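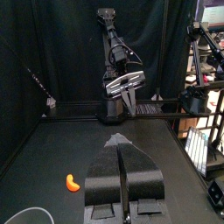 Two black fingers over a black work surface.

Dromberg Movie Nights: your questions

What do you show?
Mostly older comedies and small dramas I can't stop talking about. We open in October with Segura, a slow family drama that made me cry twice, and I'm not sorry.

How many seats are there?
There are 200, and the back row fills first (no idea why, the middle is way better). Doors open at 7.

What does it cost?
Tickets are $6 at the door, cash or card. Kids get in free if they sit with a grown-up.

Do you take requests?
Yes, please! I've had over 200 so far, so be patient with me. And yes, I know a lot of you want Dellura again. I love it too, but we just ran it.

Will you ever show Wura?
I'm trying! The only copy I've found has no subtitles, and I want everyone to catch the jokes in the wedding part.

Can I bring food?
Sure, just skip the crinkly bags during the quiet ones.

Do you stay and talk afterward?
Always. I put the coffee on during the credits, and you're welcome to tell me I picked a dud. Spoilers are fine once the lights are up.

Page updated 29 March 2024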